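Handout 6: Pick, hold, and place in a walled bin

Course: Introductory Manipulation Lab, Trurkholm Technical College
Prepared by: Vaida Pärn
Lab contact: Mojtaba Zamani, bench room, second floor
Read before: the bin session. Bring Handout 4 with you, as the frame conventions are not repeated in this one.

## 1. Purpose

Earlier sessions used a flat open table, where the gripper could approach a part from any side. The bin has four walls, and a grasp that is good for the part may be impossible for the arm. This handout covers how to choose a grasp under that limit, how to check it before the lift, and how to log the result.

The task set is the Rezaei set: a green foam block with shaped recesses, plus loose parts. Two of the loose parts matter for this session. The first is a purple cylinder. The second is a dark part with a concave curved top, called the cradle in the rest of the notes.

## 2. Terms

**Approach vector.** The direction the gripper travels over the last part of the move, before the fingers close.

**Clearance.** The smallest distance between any point on the gripper and any wall, taken over the whole approach. Clearance at the grasp pose alone does not count. Most contact with walls in last February's reports came before the grasp pose was reached.

**Standing and lying.** A cylinder is standing if a flat end is on the floor. It is lying if the curved side is on the floor.

**Occlusion.** Part of the object is hidden from a given camera by a wall, another object, or the gripper itself.

## 3. Choosing the grasp

For a standing cylinder, the default is a vertical approach with one finger on each side of the curved wall. The free choice is the rotation of the gripper about the vertical axis. In open space all rotations are equal. Next to a wall they are not.

Work in this order:

1. Find the nearest wall and write down which one it is.
2. Set the closing direction parallel to that wall. Both fingers then stay the same distance from it.
3. Check the housing above the fingers as well. It is wider than the fingers, and the walls slope, so the fingers can be clear while the housing is not.
4. If step 3 fails, tilt the approach away from the wall by the smallest amount that clears it.

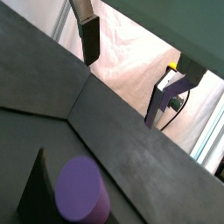
Tilt has a cost. With a tilted approach the pads no longer meet the curved side along its length, and the grip depends more on friction at one edge of the pad. Keep the tilt low and lower the closing speed before you raise the closing force. The foam block will mark if a part is pushed into it under high force, and replacement blocks from Ilholm are slow to arrive.

The wrist view is the right one for judging finger alignment. It is a poor one for judging height above the floor, so do not use it alone to decide when to stop the descent.

## 4. Lift and transfer

After the fingers close, lift straight up before any sideways motion. The transfer height is set from the tallest item in the bin plus a margin of 70 mm. Measure from the bottom of the held part, not from the fingertips. A cylinder held near one end hangs well below them, and this error is the most common one in the written reports.

During transfer, the following are fixed for all groups:

- Speed limit: 200 mm/s within the bin walls
- Settling time before descent: 4 s
- Gripper force: unchanged from grasp to release 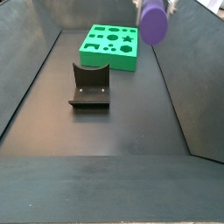 The speed limit applies to the held part and not only to the wrist. If the wrist rotates while it moves, the far end of the cylinder travels faster than the wrist does. Ehsan Yazdani's worked solution for Problem 2 shows the calculation. Use his sign convention so the graders can follow your steps.

Fixed-camera images taken during transfer should not be used for pose estimates. Blur spreads the edges of the part in the direction of motion, and a fitted outline will come out too large. Wait for the settling period and take a new image.

## 5. Checking the grasp

Check the grasp once after closing and once at the end of the settling period. Record for each check:

- position of the pads along the length of the part
- angle between the part axis and the closing direction
- any change between the first check and the second

A change between checks means the part has slipped or rotated. Stop and repeat the grasp. Do not correct for it in software, even if the change is small. The placement step assumes a rigid hold, and a part that has moved once will usually move again on contact.

The cylinder has no printed marks, so rotation about its own axis is hard to see. For this part it can be ignored.
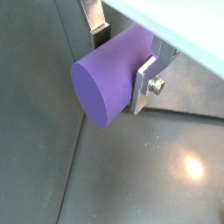

*Figure 3. Cylinder between the gripper fingers, wrist view.*

Reflections are a known problem with the edge detector. The floor is slightly glossy and the metal of the fingers is bright, so false edges appear near both. Manikandan Marar's mask file removes the finger region. The floor has to be handled with the threshold in your own code.

## 6. Matching parts to recesses

Matching is done by outline. The program takes the outline of a part, normalizes it for scale and rotation, and compares it with each recess in the block. Two cases cause trouble.

The first is round parts. The block has round recesses of more than one size, and scale normalization makes them identical. Compare the measured diameter before normalizing, and reject any recess that is too small.

The second is the cradle. Its saddle-like outline has a matching recess, but the outline can only be read from the correct side. A camera looking straight down on an upright cradle does not see the curve as an outline. Use the fixed camera view, or lay the part down first and image it again.

Block orientation must be found fresh on every run. Do not carry over the pose from the previous group, and do not assume the star is at any given corner.
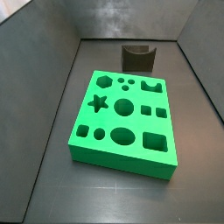

## 7. Report

Submit one report per group to Sepehr Safavi, in the Brikthorpe template. Include:

- the grasp you chose, with the nearest wall named and the clearance stated
- both grasp checks for every attempt, including failed attempts
- the part-to-recess match table, with rejected matches left in
- Problem 2, worked in full

Reports are limited to 6 pages. Code goes in the group repository and should not be pasted into the report. Late reports follow the usual rule in the syllabus.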